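Home Shop Alterations Jobs Contact

Seamstress / Fitter, Formal and Evening Wear
Posted in October by Mieke Mulder

Van Wijk is hiring a seamstress or fitter for our workroom in Norcombe. We make and alter evening gowns, prom dresses and bridesmaid dresses. Last year 3,311 pieces came through the shop, over half of them hems and zipper replacements.
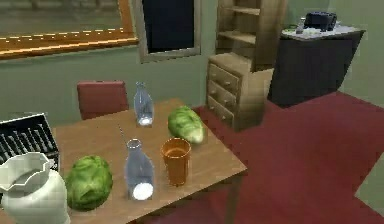 Ineke De Haan says the first spring is the hardest part. She came in knowing how to take in a bodice but had never hemmed six layers of tulle, and it took her until the second prom season to get quick at it. She would tell anyone applying to practice on chiffon first.

What you will do:
- Pin and mark gowns on customers in the fitting room
- Hem satin, chiffon, tulle and beaded fabric
- Replace zippers, add cups and bustles, shorten straps
- Write up tickets so the next person can read them
- Press and bag finished pieces
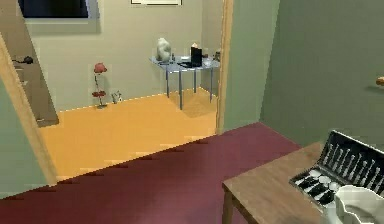
Table with open cutlery case.

You need 3 years of paid sewing work, in a shop or on your own. Formal wear is preferred, but we will look at people from costume or bridal. You should be able to use an industrial straight stitch machine and a serger. We can teach beading repair. A certificate is fine to include but we don't ask for one.

Hours are 9:30 a.m. to 6 p.m., five days a week, with later evenings from March through May. Pay is hourly and depends on experience. After 270 hours we sit down with you and review the rate. There is a $1,000 bonus for staying through your first full prom season. Staff get alterations at cost.

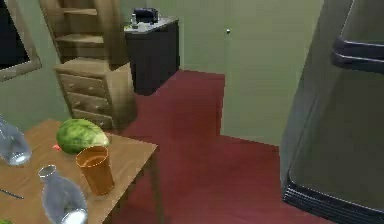
Watermelon and orange cup.

To apply, send a short letter and photos of two garments you have worked on, inside and outside. Please show the seams. Tell us what you did and what was already there. Kobe Van Acker reads the applications and will call to set up a paid trial day. On the trial day you will hem one lined skirt and put in one invisible zipper.

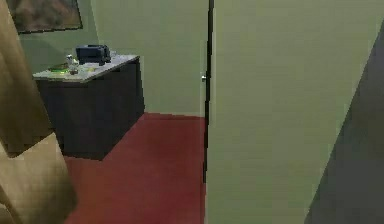 Bring your own shears and thimble if you are used to them. Machines, thread and pins are here. Park behind the building and use the side door before 10 a.m.

We use cookies to remember your settings. Accept Decline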